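How Do You Teach a Robot to Put a Mug Away?

By Omolara Etim
June 20, 2025
747 shares | 12 comments

Think about the last time you picked up a mug. You probably didn't plan it. Your hand went out, your fingers closed, and you lifted it. You had to learn that once, when you were very small, and you learned partly by watching other people and partly by trying.

A robot starts out knowing even less than a baby does. It doesn't know what a mug is, or which side the handle is on, or how hard it can squeeze. Somebody has to teach it.

Why not just write instructions?

For a long time, people taught robots by typing in exact instructions. Move the arm forward. Stop. Close the fingers. Lift. This works well in a factory where every part arrives in the same place, facing the same way.

A kitchen is different. The mug might be by the sink today and next to the microwave tomorrow. The handle might point to the wall. There might be a bottle in the way. You would need a new set of instructions each time, and you would never finish writing them.

So engineers often use another way. They show the robot what to do, many times over, and let a computer work out the pattern. Each time a person shows the task from start to finish, it is called a demonstration.

Three ways to show a robot

The first way is to hold the robot's arm and move it yourself. The joints are set so that they move easily, a bit like guiding a friend's hand while they learn to write. The robot records where its arm went. It is simple, but some arms are heavy, and your own body can block the robot's view.

The second way is remote control. A person holds a controller, or moves a small copy of the arm, and the real robot follows. Doing this well takes practice. Seidu Korletey teaches robots by remote control at a workshop in Landden, and he says his first try at stacking two cups took him 4 minutes. "You can't feel the cup," he says. "You have to watch very carefully and go slowly."

The third way doesn't need the robot in the room at all. The person picks up a gripper, a tool with two fingers like a robot's, and does the job with that. A camera fixed to the gripper films what happens between the fingers. Later, the computer uses the film to learn how a robot with the same sort of fingers should move.

What is on a hand-held gripper?

The fingers often have soft, ribbed pads. When a ribbed pad presses on something round, it bends and wraps a little way around it, so the object is harder to drop.

Some grippers also carry small square markers with a black and white pattern. A computer can find these patterns very easily in a film. By looking at where the marker on each finger is, it can work out how far apart the fingers are.

The camera usually has a very wide lens, called a fisheye lens. It makes straight lines look bent, and it fits a lot of the room into a round picture. That helps the computer work out where the gripper is and what is nearby.

How many times?

More than you might think! If the robot only saw a mug picked up once, it might learn to reach for that one spot and nowhere else. So the people teaching it move things about between turns. They swap the mug for a different one and start with the gripper in a new place.

Marloes Van Hecke is part of a team that collected 2000 demonstrations for a single project, called Fulusetti. They began in May. "Some of them go wrong," she says. "You knock the bottle over, or the mug slips. We look at those again before we decide whether to keep them."

Everyday objects make good practice. A mug has a handle, a soap dish is low and flat, and a thin stick standing in a jar is awkward to pinch. Each one needs the fingers to come in differently. 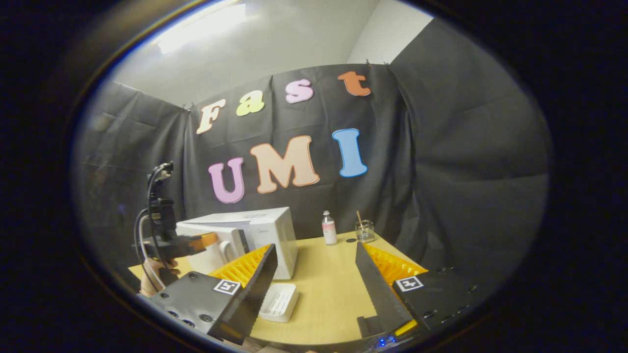 Words to know

Demonstration: one go at showing a robot a task, from start to finish.

Gripper: the part of a robot that takes hold of things. It does the job of a hand.

Fisheye lens: a very wide lens that makes straight lines look curved.

Marker: a printed pattern that a computer can find easily in a picture.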